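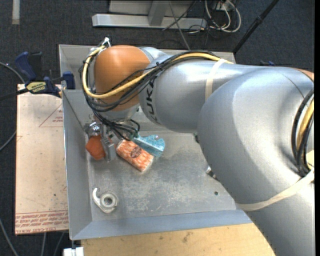 Products > Data Capture > Drevar Bin Station

Print this page | E-mail this page

Drevar Bin Station

The Drevar records pick attempts from a metal bin for training grasp models. Each attempt is stored as one file: joint positions, gripper state, wrist force and colour video from a fixed camera, all on a common clock. Failed picks are kept and labelled as such.

Standard supply covers the capture computer, software licence and 3 camera mounts. Arm, gripper and bin are supplied by the customer. Mixed contents are recommended, including soft packaging and clear plastic.

Sample rate: 80 Hz
Starter set: 213 labelled attempts
Operator training: 3 days, at Jetanlow

Bins must be clamped to the bench before calibration.

Sales: Anika Kowalczyk, Munshi Jetanlow | © Munshi | Back to top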